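From: supplies list member
To: craft-room list
Subject: Re: Pencil boxes, which half gets the pencils

On Monday another list member wrote:
> I have the Unach order form open and need to know what we want before
> it goes in. Last year we had the deep tins and people complained that
> the short pencils vanished in them. Do we go with the plastic ones
> this time? Also, does anyone know if the orange part is meant to hold
> anything, or do we just use the clear part?
> The limit is 163 for containers.

Plastic is fine with me. The tins can go to the paint shelf.

On the second question, I have been using the orange and clear ones on the long bench and I keep the pencils in the clear part. You can see the colors through the side and pick out what you want. The orange part I leave for erasers, sharpeners and clips. It has a pattern molded into the bottom, and shavings get into it, so please don't sharpen over it.
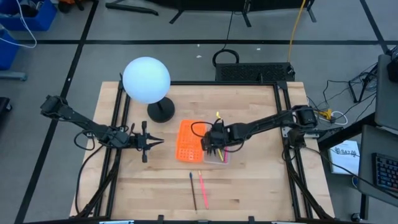 I would also like us to stop leaving the last couple of pencils out on the wood. They roll, and the points break when they hit the floor. If you take something out for a job, put it back in the clear part when you finish. Brushes go in the jar by the sink, even the thin ones that look like pencils.

Longer pencils should go in at a slant. If you force them in straight they push against the end and the tray pops up. The new yellow ones from Rahimi are the worst for this until they have been sharpened a few times.

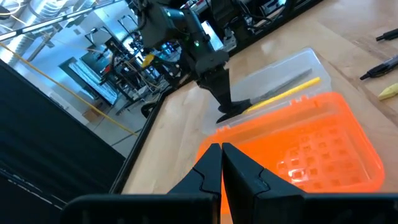 Clear tray with a yellow pencil lying diagonally, orange container next to it.

For the order, I would ask for 2 boxes per bench and no spares. We still have room on the Zastatau shelf if Unach only sells them by the carton. Don't order labels. The roll in the drawer says 2000 on it and it has hardly been touched.

The item number on my old slip is 2658, but check it against the current form. I can't tell from the slip if that was the small size or the large one. We want the small one.

I'm in until four on Monday if you want to look at the boxes before you send the form.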